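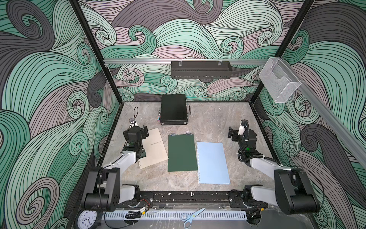
Marikar Two-Arm Bench Booth

Home Kits Bench parts Build notes Contact

The Marikar is an open-front booth for two small robot arms, planned for people who build at home or share a workshop. It was first made for our own room in Jarkberg, and after several members asked to have the same one, we began to sell it as a kit. You receive the posts, the rails, the wall panels and the front mounting rail. The arms and the tabletop are not in the kit.

What the booth does

Both arms stand on one long black rail at the front, with slots and bolts, so you can move a base sideways without drilling again. Their working area is the tabletop between the walls. We like to practise there with flat things from the desk, for example spiral notebooks, which are more difficult for a gripper than they look. A cover bends, a ring catches the finger, and two books like to lie one over the other.

The walls take ordinary wallpaper. Ours has big curling waves in green, mauve and grey, and you may paste whatever you wish. Malsha Talukder, who made our first booth, advises to paper the panels before you fix them to the posts. She did it after, and the corners took her a whole evening.

Rails and holders

An aluminium rail goes across the back wall, and you can hang a basket tray from it with two hooks. We sell the black perforated tray separately under the name Gusix. A clear acrylic holder, open like a box, can be mounted at the upper right. A second long rail runs down at a slant along the right wall.

Cables

Please plan the cables early. The Minum cable duct is white, with slots, and lies in front of the mounting rail. It is sold in pieces of 80 cm and you can shorten it with a fine saw. If your arms carry a camera on the wrist, leave a generous loop of cable there, otherwise it pulls when the wrist turns.

Facts for ordering

Inside width: 100 cm
Inside depth: 56 cm
Wall panels: three
Bolt size for the arm bases: M6
Load on the back rail: up to 6 kg
Tools needed: hex keys, a screwdriver, scissors for the wallpaper

Assembly

Two persons can put it together in one afternoon. Stand the posts first, then slide in the back panel, then the two sides. Tighten the bolts only by hand until everything is square. The front rail comes last.

Kits are packed in our workshop and sent flat. The next batch is planned for January. If your table has an unusual depth, write to us before you order and we will cut the side panels to your measure.

Contact | Delivery and returns | © Marikar Bench Parts, Jarkberg | Back to top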